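Folding on the bed: a talk with Kerstin Strand

Kerstin Strand has folded other people's clothes for most of her working life. She started in the back room of a dry cleaner in Rirdale, moved on to the laundry at a small hotel, and now teaches an evening class in household basics at the Mensah community centre. The class runs for five weeks and starts again in May. Two of the five evenings are given over to clothes.

I asked her first why she tells people to fold on the bed when most of us have a table.

"Most tables have something on them," she said. "Mail, keys, somebody's homework. A bed is big and it's at the right height if you kneel, or if you don't mind bending a bit. And if the bed is covered in clean clothes you have to finish before you go to sleep."

She doesn't care whether the bed is made properly first. A fitted sheet on its own is fine. She pulls it smooth with her forearm where she wants to work and leaves the rest, and if the far side is bunched up against the wall it can stay that way until the clothes are put away.

Her method for anything with length to it, a long-sleeved top or a pair of trousers, is to lay it across the bed, side to side. You take hold of both ends and pull gently so the fabric lies straight. Only then do you start folding.

"People fold too early," she said. "They've got a lump of cloth in front of them and they fold the lump. Then they wonder why the pile falls over."
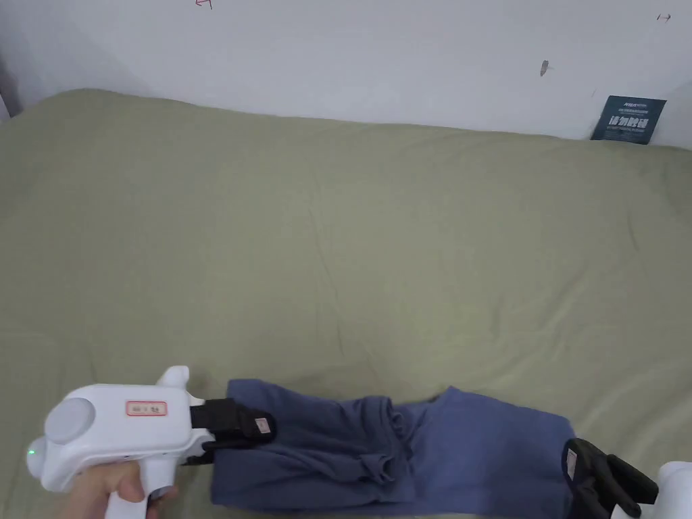 Does it matter which end you start from?

"Start from whichever end is messier," Strand said. "Get that one sorted and the other end mostly looks after itself. With dark colours I look for the seams, as navy on navy is hard to see at night. Feel for them with your thumb if the light's poor."

She learned that at the hotel, where the staff uniforms were navy and the laundry had one window. Her supervisor there, Josphat Nyamweya, had everyone fold in the same order: sleeves, sides, then bottom to top. Strand still does it that way at home, though she tells her class the order is up to them as long as they keep to it.

T-shirts she treats differently. They come out of the basket crumpled and she doesn't try to straighten them in the air. She drops the shirt on the sheet, finds a corner or a bit of the edge that is sticking out, and opens it up from there.

"You don't need to shake it," she said. "Put it down, find an edge, pull. If there's a ridge across the middle, the cloth is doubled under itself. Lift it and lay it down again."

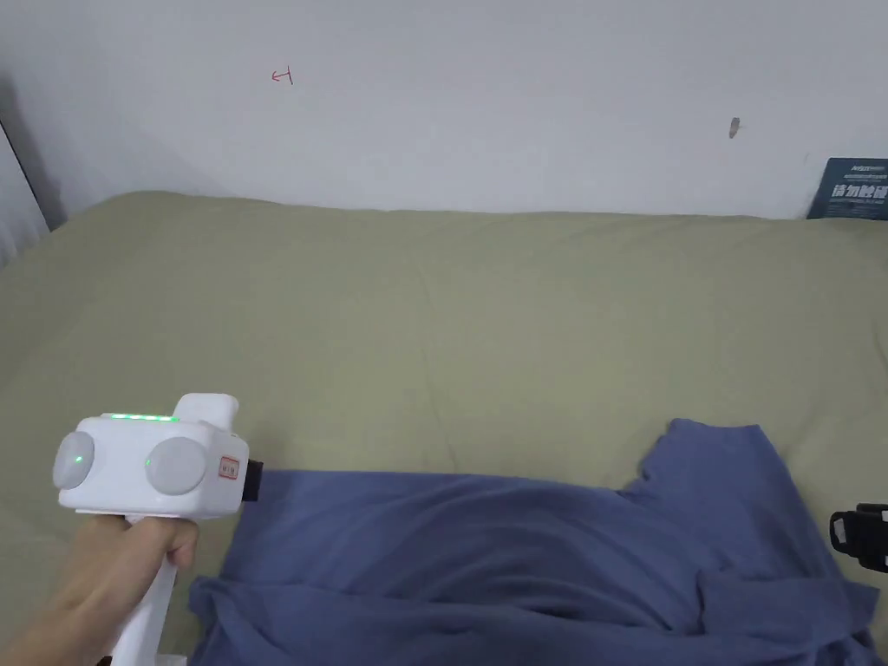
Man-lok Liu disagreed with this when I mentioned it afterwards, and said a good hard shake gets out half the wrinkles before the shirt even touches the bed, and that laying it down crumpled only makes more work. Strand laughed when I passed that on. She said it was fair enough for cotton, but that thin knits stretch at the shoulders if you snap them about.

On one thing she won't bend, and that is the pile. Heavy things go at the bottom, with folded edges facing out. She keeps a pile to four jumpers at most and starts a new one after that. T-shirts can go higher, or stand on end in the drawer if it's deep enough.

I asked what she does with clothes that have been worn once and aren't dirty. She has a hook behind the bedroom door for those - two hooks now, after her daughter moved back in. They don't go back on the shelf with the clean ones and they don't go on the chair.

"I got rid of the chair," she said.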